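Kisesside film-makers finish second family comedy

A family comedy made on a small budget in Kisesside has finished shooting and will have its first public showing in January.

Gultton Lodgers is the second film from director Nouhaila Hajji and producer Girish Rana, who met on an evening editing course and have worked together ever since. It tells the story of a retired bus driver who lets out his spare bedroom to a travelling puppet company, and then finds that all of them plan to move in.

The bus driver is played by Thanasis Gavalas, who had a smaller part in the pair's first film as a lost postman. Ju-won Yoon plays the head of the puppet company and also made most of the puppets, including a goose that needs two people to work it.

Filming took place in and around Gultton over the spring and summer, mostly at weekends so that the cast could keep up their day jobs. The crew shot 893 takes, and Hajji has spent the past few months cutting them down to a running time of 100 minutes.

"The first cut was far too long and had three different endings," she said. "Girish liked all of them. I picked the one with the goose." 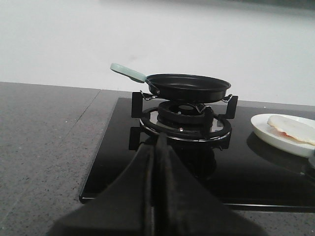
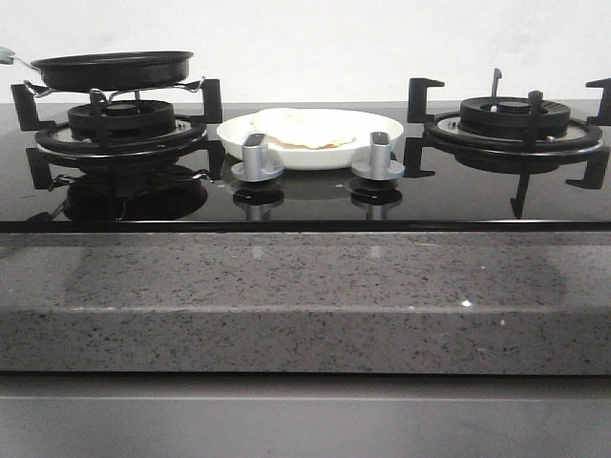
Costumes were put together by Bergþóra Kjærgaard, who also appears briefly as a traffic warden. Most came from charity shops in Dolard and were altered at her home. The ringmaster's coat worn by Yoon began as a pair of curtains - the lining is still the original fabric.

Local people were invited to take part in the street parade near the end of the film, and 197 of them turned up. Rana said the production had planned for far fewer and had to send out twice for more sandwiches. Everyone who took part is named in the closing credits.

Part of the cost was met by 373 small donations, with the rest coming from Bhardwaj, a Dolard printing firm that also produced the posters. The music was recorded by pupils and former pupils of a Gultton brass band.

The showing will be held at the Kisesside Playhouse at 6.30pm, followed by a question and answer session with Hajji, Gavalas and Yoon. The goose will be on display in the foyer. Tickets go on sale at the box office next month, and people who appeared in the parade can claim one free seat each by giving their name at the desk.

Rana said a second showing in Dolard was being discussed but no date had been agreed. He and Hajji have begun writing a third script, set on a ferry.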